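Plurovbridge gripper comparison - progress report to Nakport
October 4, 2026

Hi all! We're well into the simulation half now, comparing the two finger sets (Petchrat and Pinon) through the wrist camera.
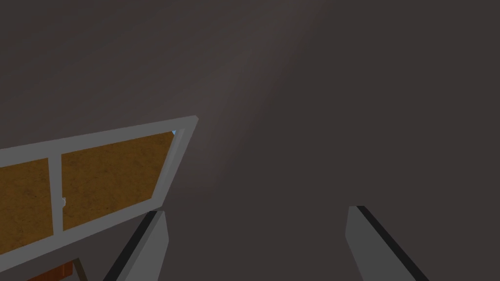

Chutima Yensuk

I ran 50 approaches per set near the cabinet and kept the fingers wide open, so we could check what they hide from the camera. Quite a lot, low down on the left!

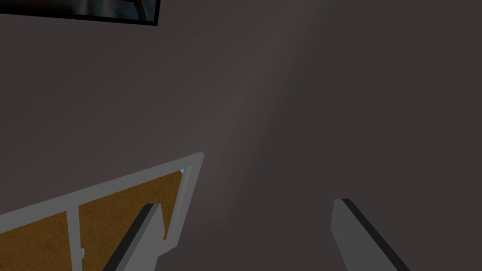 Wrist view, fingers open, paneled unit at lower left

Moving the camera back is my favorite fix so far - 9 of the settings are worth keeping (the list is in the shared folder).

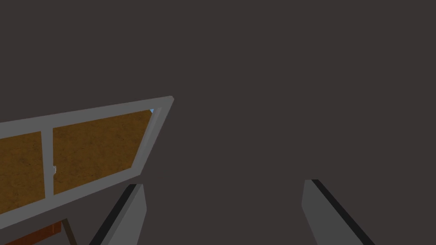
Apinya Inthanon: I'd hold the camera where it is and try shorter fingers first. Cheaper, too.

Fair point, and we'll do both. The $675 left for parts covers a short pair, and I'd like another 100 runs on the rod task before January.
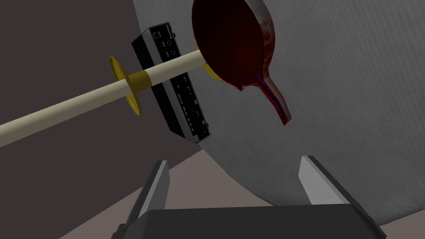

Rod task: cream rod, yellow disc and the red model, gripper open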